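Kartini Lubis
marzo

1/ Llevo una temporada ordenando el archivo sonoro de la asociación de vecinos de Nelberg y me han preguntado varias veces cómo se hace. Lo cuento en este hilo.

2/ El punto de partida: 1.308 cintas de casete en cajas de fruta. Entrevistas, plenos, fiestas, ensayos del coro. La mitad sin etiqueta o con una etiqueta que dice «varios».

3/ Primero se numera todo, sin escuchar nada. Un número por cinta, a lápiz, en la funda y en el casete. Si te paras a escuchar, no acabas nunca. Lo sé porque me paré.

4/ Después se digitaliza a velocidad real. Una cinta de noventa minutos son noventa minutos. Con dos pletinas en paralelo hacíamos cuatro al día entre semana.

5/ Guardamos en WAV y aparte una copia en MP3 para consulta. De momento hay 2.264 archivos, uno por cara, y algunas cintas todavía esperan – las que tienen la presilla despegada las abre Jinlong Ren, que tiene mejor pulso que yo.

6/ El nombre del archivo lleva solo el número de la cinta y la cara. Nada de «entrevista_abuela_buena_FINAL». Todo lo demás va en la hoja de cálculo: quién habla, dónde, año si se sabe, idioma.

7/ Tres copias: una en el local, otra en casa de alguien, otra en la biblioteca de Dretholm. Los discos también se mueren. Conviene apuntar en qué fecha se compró cada uno.
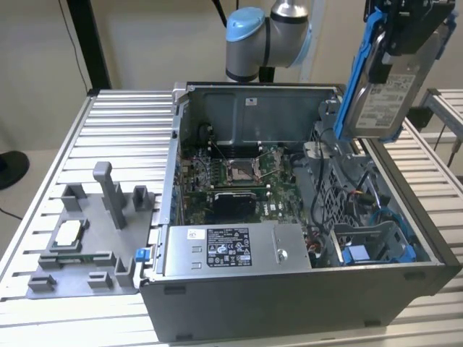
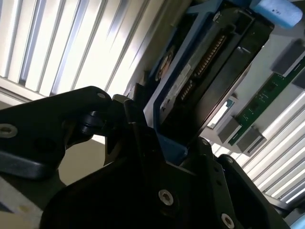
Torre abierta y disco duro en su soporte azul.

8/ Permisos. Si la persona entrevistada vive, se le pregunta. Si no, a la familia. Hemos tenido cuatro negativas y esas cintas están guardadas, pero no se publican.

9/ Lo que más consulta la gente son los ensayos del coro. Yo habría apostado por los plenos del año de la riada.

10/ Si alguien tiene cintas del barrio de Krishnan, que me escriba. De esa zona solo tenemos una caja, y casi todo es música grabada de la radio.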